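Citizenship, papers and proof: handout for session 4

Before we get going, a word on how I'd like you to use this. I talk fast and I wander, so these notes are here to catch what I drop. They cover statelessness and the burden of proof - who has to show what, to whom, and what happens to people who can't. Read them before class if you can, after class if you can't.

Last session we talked about citizenship as a status. You have it or you don't, and a state decides. This time I want to look at it from the other side of the counter, where it's mostly a matter of paper.
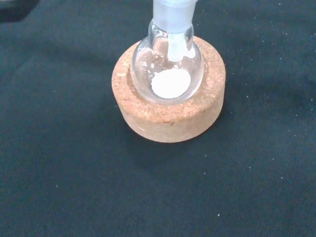
Firdevs Çınar

I used to work on the intake desk at a legal aid office in Dilstead, and the thing that stuck with me was how ordinary the problems were. A clerk had spelled a surname one way on a birth record and another clerk had spelled it differently on a school certificate. A woman had married at sixteen and every document after that carried her husband's name, so nothing tied her to her own parents. A village had been renamed. That's the raw material of nearly every case we'll read!

So, some terms. A stateless person is someone who isn't considered a national by any state under the operation of its law. That's the definition in the 1954 Convention, and you should be able to write it from memory. Look hard at "under the operation of its law." It takes in what officials do in practice as well as what the statute says. If the law on the books makes you a citizen but every office you walk into treats you as a foreigner, a decision maker has to look at that too.

People sometimes say de facto stateless for a person who has a nationality on paper but gets no protection from it. Be careful with that one. Writers use it loosely and it has no settled legal definition. If you use it in your paper, tell me what you mean by it.

There are two basic ways of getting citizenship at birth: by descent (jus sanguinis) and by place of birth (jus soli). Most countries mix them. Gaps open where two systems meet - say a child is born in a descent-only country to parents whose own country won't pass nationality on to children born abroad. That child can fall right between the two. Add a rule that only fathers can pass on nationality, which a number of countries still have, and the gap gets wider.

Now the burden of proof. In a criminal trial the state has to prove its case. In many nationality procedures it runs the other way and the person in front of the tribunal has to prove they belong. Think about what that asks of someone. You need your own birth record, then your parents' records, then something linking you to them, and in some systems something linking them to a place before a certain cutoff date. Each link can be attacked separately, and one weak link may sink the lot.
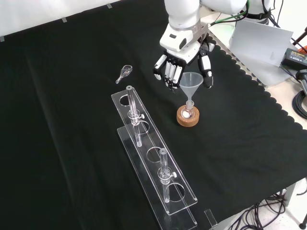 Does having no birth certificate make a person stateless?
On its own it doesn't. A birth certificate is evidence of facts, usually where you were born and to whom, and the nationality comes from the law applied to those facts. What a missing certificate does is leave you exposed, as you may have no easy way to prove a status you already hold.

Eylül Keskin, who teaches the evidence course across the hall, disagrees with me on how much that distinction matters in real life. Her view is that a right you can't prove is worth very little at the counter. I think we still need the distinction, as the remedy is different: one person needs a nationality, the other needs a document. Pick a side for discussion and come ready to defend it.

Our main reading is the Mansilla file, in the course packet. Mansilla is a small border district, and the file follows a review of its electoral roll. Over the course of the review 3786 people were asked to submit family papers. Of those, 123 were marked doubtful and sent to a hearing. I've picked 2 of the hearings for close reading, and they're quite different from each other.

In the first, the applicant had plenty of documents but they didn't agree. Her age was off by several years between two voter lists, and the tribunal treated that as a reason to disbelieve everything else. Ask yourself what an age on an old handwritten list really proves, and who gave it to the clerk in the first place. In the second, the applicant had almost no papers and relied on neighbors who'd known his father. The tribunal let the neighbors speak and then gave their evidence no weight. Look for the paragraph where it explains why (it's short, and I don't think it's good).

While you read, keep an eye on notice. How did each person find out there was a case? Was it in a language they read? How long did they have? One of the notices went to a house the family had left over four years earlier, and the order was made in their absence.
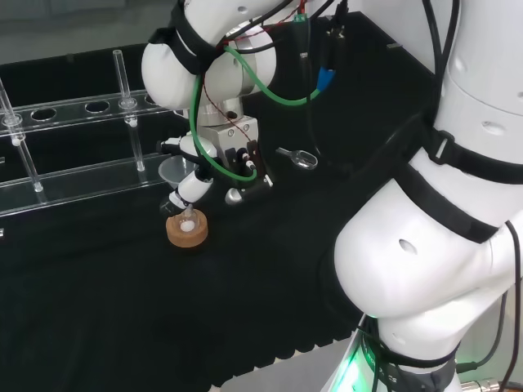
FURTHER READING AND DISCUSSION

Rosley's chapter on cutoff dates is the clearest thing I know on why states choose the years they do, and it's an easy read. The Onwood report is drier, but the middle part on appeals is worth your time. Skip the annexes unless you love tables.

For discussion:

Who should carry the burden of proof when the state itself lost or never made the records?

Should a spelling difference ever be enough to reject a document? If so, what would you want to see alongside it?

A parent is declared a foreigner. What should happen to the children, who were born in the country and have never left it?

What would a fair hearing have looked like for the second Mansilla applicant? Be concrete - interpreter, lawyer, time, who gets to question whom.

Short paper: two pages on one of these, in your own words, with at least one cite to the Mansilla file. Email it to me by noon on the day of our next session. If you're stuck on choosing, come by at 4 and we'll talk it through.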